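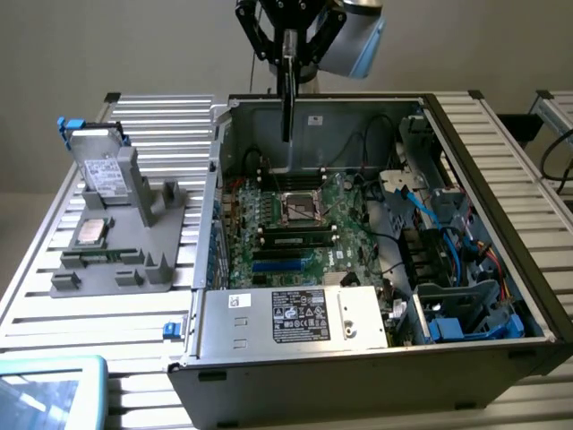 Filed under: Bench notes / Injectables & topicals
Reading time: 4 min

February, 8.40am start

Gel batch 2 out of the fridge. Clearer than batch 1, no strings when drawn up. Tiny haze near the cap, might be condensation, left it on the bench for an hour and looked again. Gone. Fine.

Reminder of what we're doing, as I lost half a page last time by not writing it down. Comparing the Candex base against our own Mallcombe base as a carrier for the post-treatment chin and jaw gel. Not the injectable itself, only what goes on the skin afterwards. Clinic wants something that cools, doesn't sting, and doesn't ball up under a compression strap. That last one is the whole problem. Everything we've made so far pills like an old jumper.

Drawdowns on the synthetic skin sheets, 2 per base. Spread with the small steel spreader, left to dry, strap material laid over, then dragged under the 500 g weight. Looked for rolling.

Candex: rolled early. Little grey worms all along the leading edge. Smells nice though, which is no use to anyone.
Mallcombe: held for longer, then went at one corner where I'd put it on too thick. Repeat with a thinner film.

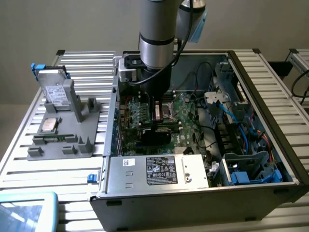

Angharad Rees

Repeat done. Thinner film, same sheet stock, same weight. Mallcombe stayed put right through the drag. Slight shine left on the strap, wiped off with a dry tissue. I'd call that a pass but want Aoife to do one without me in the room, I know I've got a soft hand with the spreader and she hasn't.

Viscosity. Bullside spindle is back from being straightened so used that. Reading kept creeping up for the first few minutes, same as before it went away, so either it's still bent or the gel really is building back after the pour. Did the silicone standard as a check and that was steady as anything. So it's the gel. Good to know, annoying for filling. If it sets up in the hopper we'll get short tubes.

Ask: can the fill be done straight after mixing, without the overnight rest? Would save a day as well. Bubbles will be the trouble. Vacuum pot maybe.

Sting test, very unofficial, inside of forearm, mine. Nothing from Mallcombe. Candex gave a faint prickle for a bit and left it pink. Shaved skin would be worse and plenty of the clinic's patients shave right where this goes, under the chin. Need to put that on the form. It isn't on the form.

pH strips are rubbish, colours between two squares every time. Use the meter. Meter needs new buffer, the open bottle has something floating in it. Binned. Ordered.

Lunch late.

2.15pm. Call with Tahiri re pump bottles v tubes. They prefer the pump, looks more like something you've paid for. I prefer the tube — you can get a dab out one-handed while holding your chin up to the mirror. Tried both at the sink. Pump shoots it onto the mirror. Not very scientific but I've written it down. They're sending the short-neck pump, will try that before I moan any more.

They also asked if the label can say "helps tighten". No. We've no data on tightening and the gel isn't for that, it's for comfort while the swelling goes down. Swelling and bruising after the jabs is what people ring the clinic about, and how long it lasts. Suggested "soothing" and "cooling" and leaving it there. Aoife to draft.

Freeze-thaw: first tubes are in. Labelled with the good pen this time. Do not move them to make room for milk. Warm cabinet set, checked with the spare thermometer, agrees.

Strap material. Nearly out of the beige. The black is a diferent weave and sheds, so don't swap over halfway through a set, the bits of fluff look just like pilling under the lens and I spent far too long this morning cross with a gel that hadn't done anything.

4.50pm. Aoife did her drag. Mallcombe held, Candex rolled. She leans harder than me so that's decent. She also thinks the cooling fades too quick. She's right, it's gone before you've got the strap done up.

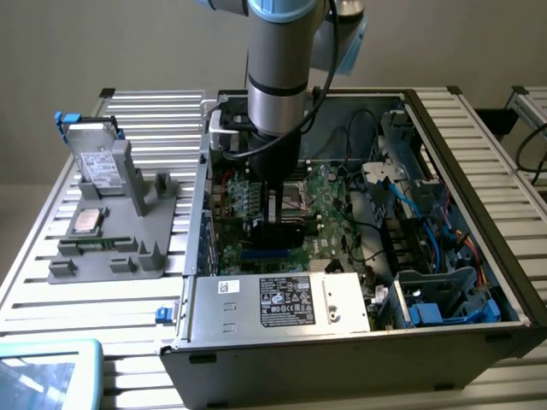
More menthol is the easy answer but then it stings, and we're back where we were in the autumn. Could try more water in the base so it cools as it dries, but then film's weaker and teh rolling comes back. Split the difference? Make 80 g of each, small pots, no need to tie up the big mixer.

For tomorrow:
- two small pots as above, label before filling
- new buffer if it comes, calibrate, then pH on batch 2
- look at the freeze-thaw tubes, don't squeeze them
- shaving question onto the form
- chase Tahiri for the short-neck pump
- Candex: park it, keep the rest of the tub for comparison

Spreader is soaking in the left sink. Washed the sheets, hung up. Weight back in its box. AR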